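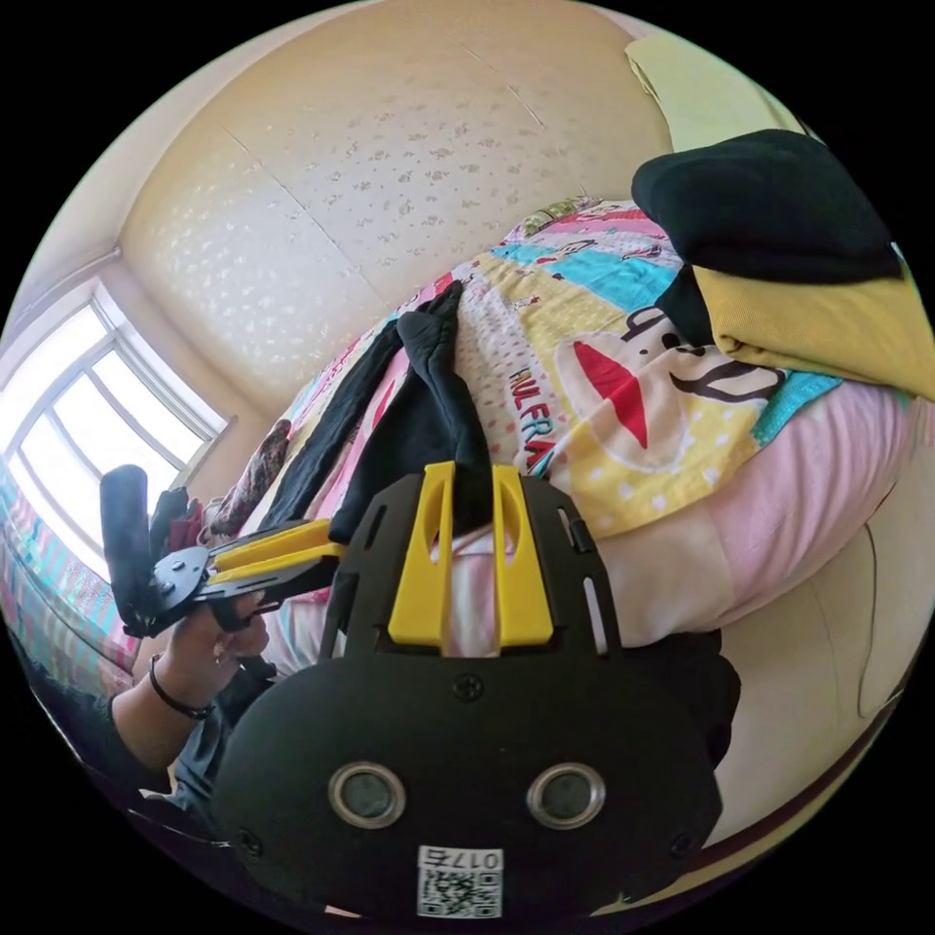
Ticket 2247 – Garment folding task, bedroom site
Project: Trirna
Raised by: Tredamlow, data review desk
Assigned to: Andov, collection standards
Opened: September
Priority: Normal
Status: Closed, with one item carried over

Issue as reported
Review of the Trirna batch returned 82 episodes out of 798 for the same fault. The recorded finger opening did not agree with the video at the moment of grasp. In most of the returned episodes the log showed the fingers fully closed while fabric was still held between them. All of the returned episodes involved dark garments handled on the bed.

Rule in question
Section 4 of the Suwannarat practice guide requires operators to close and open both grippers fully, with nothing between the fingers, before the first grasp of each episode. The zero point is taken from that movement. The guide does not say what to do when a garment is already lying against the fingers, and the operators had read this in different ways.

First response
The desk asked the site to stop recording dark garments until the zero point could be checked. Light garments were allowed to continue. The site was also asked to confirm that the unit number on each sticker matched the number entered in the session sheet. Two entries had been typed without the final letter and were corrected.

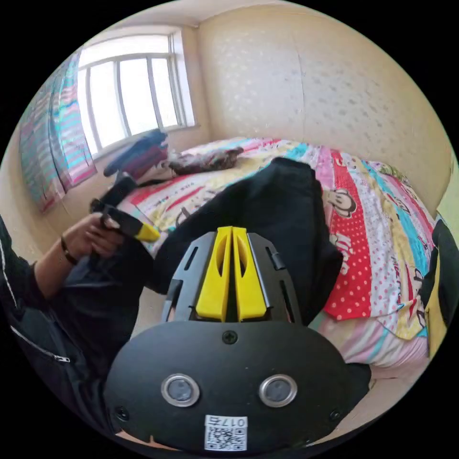

Checks carried out
1. Finger mounts were inspected for play. None was found.
2. The zero movement was repeated 20 times on each unit over a bare section of quilt. Readings were consistent.
3. The same movement was repeated with a trouser leg resting against the fingertips. Readings drifted, and on several attempts the software accepted a false zero.
4. Lenses were wiped and the check repeated. There was no change.

The fault was therefore assigned to procedure and not to hardware. Units do not need to be returned to Andov.

Interim instruction to site
Lay the garment out first. Move both grippers clear of it, perform the zero movement, wait for the tone, and only then approach. If the fingers touch fabric before the tone, cancel the episode and start again. Do not trim the recording afterward.

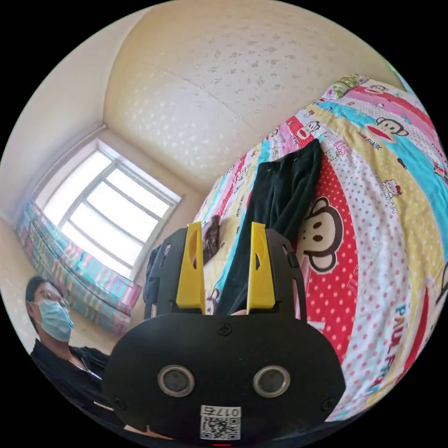
Dark garment laid lengthwise on the quilt, fingers open.

Follow-up from site
The site asked whether the zero movement must be repeated when an operator lifts a garment off the bed to turn it. The answer is no, provided that the episode is still running and the unit has not been set down. If a unit is set down for any reason – including to adjust a cable – the episode ends and a new zero is required.

The site also asked whether a second person may stand within view during a lift. The guide permits this. Face coverings and glasses may be worn, and bystanders should keep their hands out of the working area unless they are operating a unit.
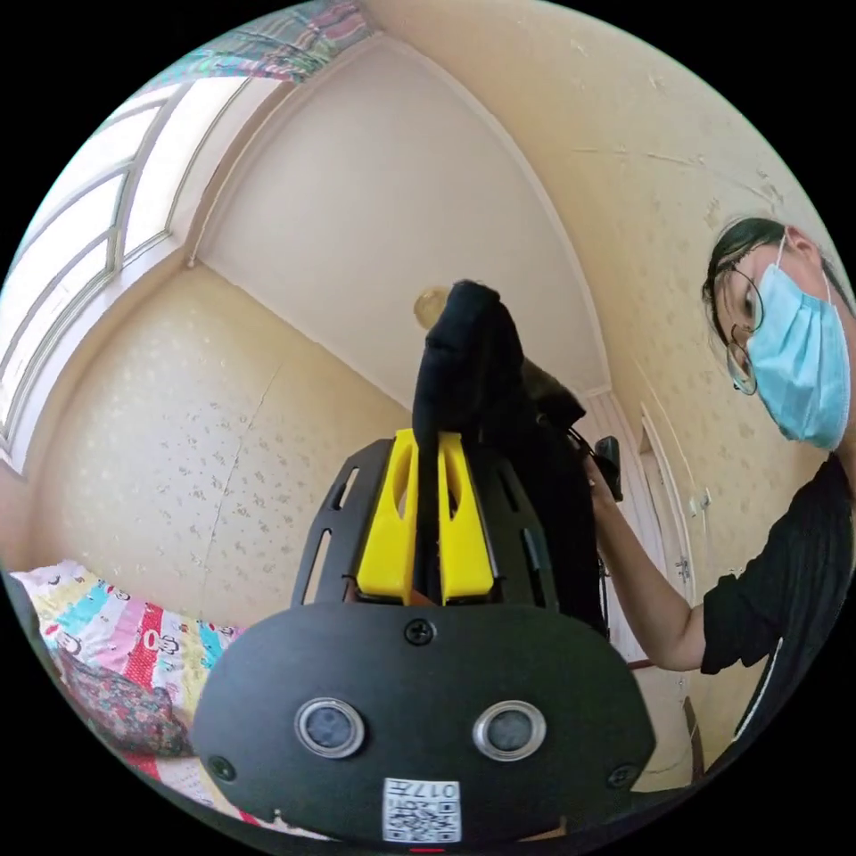

Black fabric held between the fingers during a lift.

Resolution
The 82 returned episodes have been marked as unusable for grasp width and kept for video review only. Section 4 will carry the interim instruction as a new paragraph in the next release of the guide. Sites that work with bedding or clothing should apply it now.

Carried over
The software should refuse a zero when the reading drifts. This has been passed to Andov as a separate request and will be tracked there.

Closed: November 2024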